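Warum hat eine Socke Rippen?
Kinderseiten der Textilsammlung Holleck

Wäsche sortieren gehört zu den Arbeiten, die in jedem Haushalt anfallen. Wer dabei genau hinsieht, kann viel über Stoffe lernen. Manche Stoffe sind glatt, andere haben feine Linien, die man mit dem Finger spüren kann. Diese Linien heißen Rippen.

Rippen entstehen beim Stricken. Eine Strickmaschine bildet aus einem Faden viele kleine Schlaufen, die Maschen. Es gibt rechte und linke Maschen. Wechseln sich beide in einer Reihe ab, wölben sich die rechten nach vorn und die linken treten zurück. Der Stoff legt sich dadurch eng zusammen, ähnlich wie eine Ziehharmonika. Zieht man daran, wird er breiter. Lässt man los, zieht er sich wieder zusammen.
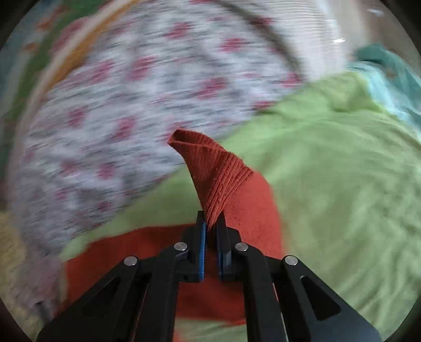 Feine Rippen im orangeroten Stoff; der flach liegende Teil wirkt glatt.

Deshalb findet man Rippen oft dort, wo Kleidung eng anliegen soll: am Bund einer Socke, am Ärmel eines Pullovers oder am Kragen. Der Fuß einer Socke ist dagegen häufig glatt gestrickt, damit im Schuh nichts drückt.

Gewebte Stoffe sind anders aufgebaut. Bei ihnen kreuzen sich zwei Gruppen von Fäden, Kette und Schuss genannt. Viele Hemden und Bettlaken sind gewebt. Sie lassen sich meist nur wenig dehnen.

Zum Ausprobieren
Sucht zu Hause eine Socke und ein Geschirrtuch. Zieht beide vorsichtig in die Breite. Betrachtet sie danach mit einer Lupe. Wo erkennt ihr Maschen, wo gekreuzte Fäden? Zeichnet beides auf ein Blatt Papier.

In der Textilsammlung Holleck werden 141 Stoffproben aufbewahrt, die Schulklassen nach Anmeldung anfassen dürfen. Im November liegen dort vor allem Strickwaren aus.

Text: Sandra Bloxham
Fachliche Durchsicht: Seung-woo Song

47 Mal geteilt | 2 Kommentare

Diese Website verwendet Cookies. Einstellungen ändern | Akzeptieren

© Textilsammlung Holleck | Kontakt | Nach oben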